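Bedroom > Bedding > Throws & Blankets > Reviews

Weletti Plush Blanket, Pink: Three Months On
March — by the bedding desk

I don't trust plush. Every plush blanket I've owned has been lovely in the store and a different animal by spring, so when the Weletti arrived I put it on the bed expecting to write something short and unkind. This ended up longer than that, and only partly unkind.

The claim on the packaging is that it "stays like new." I'd like to know who is supposed to check. After five washes mine is still soft, but it isn't the softness it came with. The pile lies down in places, mostly where people sit to put their shoes on, and you have to brush it back up with your hand. A turn in the dryer on low helps for a day or two. The label says to skip the dryer, and with a blanket this heavy I'd love to hear where they think it's going to hang.

Warmth is fine. It's warm the way any thick synthetic blanket is warm, which means too warm by two in the morning if you also have a comforter. I ended up using it as a top cover during the day and pushing it to the foot of the bed at night. The Pleka I had before was thinner and uglier and I slept better under it.

Color: pink. The website called it something with "blush" in it, and I was ready to complain, but it's a decent pink and it hasn't run in the wash. I did keep it away from whites the first time — I'm not that trusting.

Now the lint. The Weletti sheds for the first three weeks, and anything dark that touches it comes away with fuzz. If you sort your laundry on the bed, as I do, put a sheet down first or do it somewhere else. It calmed down after the third wash. It hasn't stopped.
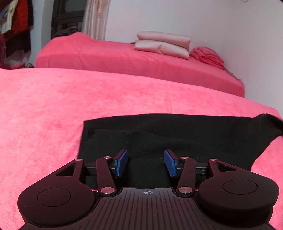 Something black on the pink plush, the combination to watch for lint.

I also tried the Nigatu, which costs less and feels like it, and the Jorska, which costs a good deal more and sheds less. Whether less fuzz on your socks is worth the extra money depends on how many black socks you own. I own mostly black socks and I still couldn't talk myself into it.

The edges deserve a mention. One corner seam on mine started to open after the second wash and I fixed it with a needle and thread. The others have held.

Would I buy it again? On sale, maybe. At full price I'd want better seams and a care label written by someone who has done laundry. Three stars out of five, and I was in a good mood when I gave it the third.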